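Die Erbschaft

Als Tante Gumov starb, hinterließ sie ihrer Nichte Lovisa Forsberg ein Haus in Surkbridge, einen Schuldschein über 50 Kronen und die Verpflichtung, Herrn Sæther zu grüßen. Das Haus war feucht, der Schuldschein auf ihren eigenen Namen ausgestellt, und Herr Sæther grüßte nicht zurück.

Lovisa reiste im Juli an, mit dem Frühzug, der kurz nach elf eintraf. Am Bahnhof stand der Notar Gromley mit einem Schild, auf dem sein eigener Name zu lesen war. Er hielt das für höflicher.

»Ihre Tante war eine großzügige Frau«, sagte er auf dem Weg den Hügel hinauf. »Sie hat dem Ort viel versprochen.«

»Und gehalten?«

»Sie hat dem Ort sehr viel versprochen.«

Das Testament umfasste 20 Seiten, von denen die meisten den Apfelbaum betrafen. Der Baum stand zur Hälfte auf Sæthers Grundstück, jedenfalls nach Sæthers Ansicht. Nach Ansicht der Tante stand Sæthers Grundstück zur Hälfte unter ihrem Baum. Darüber hatten die beiden jahrzehntelang Briefe gewechselt, obwohl sie sich über den Zaun die Hand hätten geben können, und Gromley hatte jeden einzelnen abgeschrieben und in Rechnung gestellt.
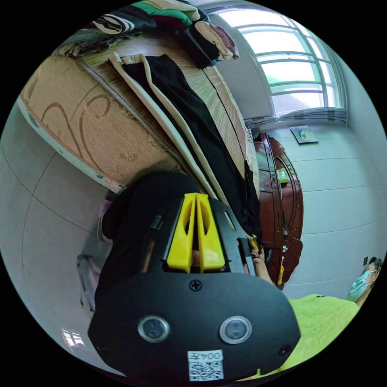 Wem gehörten nun die Äpfel?

Sie gehörten laut Seite neun demjenigen, der sie aufhob, sofern er dabei nicht pfiff. Sæther pfiff, sobald er sich bückte. Er hatte das mit dem Rücken, und die Tante hatte das mit dem Rücken gewusst.

Lovisa las die Klausel zweimal und fand, dass sie ihre Verwandtschaft bisher unterschätzt hatte. Dann ging sie hinüber, um den Gruß auszurichten. Sæther öffnete im Unterhemd, hörte sich alles an, nickte in Richtung des Baumes und schloss die Tür wieder, ohne Zorn, wie man ein Fenster schließt, wenn es zieht.

Am Abend schrieb sie ihm einen Brief. Sie hatte nur fragen wollen, ob er eine Leiter besitze, aber am Küchentisch der Tante geriet ihr der Ton irgendwie förmlich. »Ich setze Sie davon in Kenntnis«, stand da auf einmal, und weiter unten: »unbeschadet früherer Ansprüche«. Sie hatte in ihrem Leben noch niemanden von etwas in Kenntnis gesetzt. Es gefiel ihr.
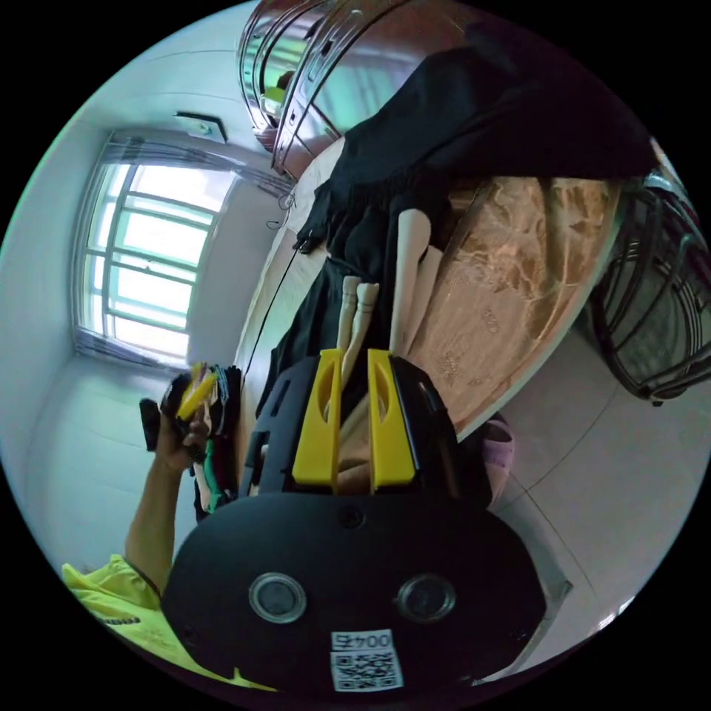
Die Antwort lag um sieben Uhr früh auf der Schwelle, vier Seiten, eng beschrieben. Eine Leiter besitze er wohl, teilte Sæther mit, doch sei deren dritte Sprosse im Streit mit der Verstorbenen zu Schaden gekommen, und er behalte sich Schritte vor. Welche Schritte man auf einer Leiter ohne dritte Sprosse unternehmen wolle, fragte Lovisa zurück, noch vor dem Frühstück.

Gromley kam gegen Mittag vorbei, um beide Schreiben abzuholen. Er trug einen neuen Hut und wirkte jünger als am Vortag.

»Ich hatte schon befürchtet, Sie wollten verkaufen«, sagte er.

»Wollte ich auch.«

»Und jetzt?«

Lovisa sah hinaus. Drüben stand Sæther am Zaun, betrachtete einen Apfel im Gras, noch grün und viel zu klein, und hielt sich mit der einen Hand den Rücken und mit der anderen den Mund zu.

»Jetzt warte ich erst einmal seine Antwort ab«, sagte sie und suchte nach Papier. Gromley hatte welches dabei, den Bogen zu einem Preis, über den sie sich bei Gelegenheit schriftlich äußern wollte.

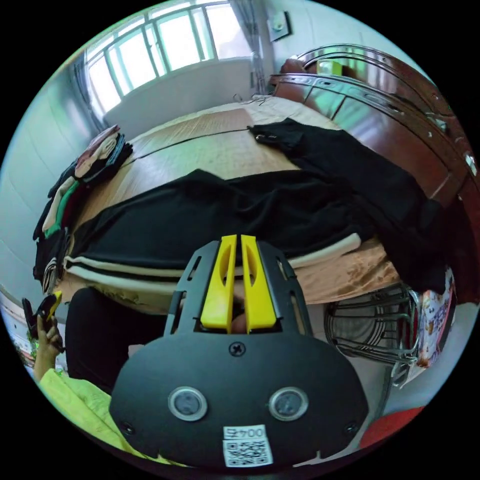 Auf dem Bett: schwarze Kleidung mit hellen Streifen.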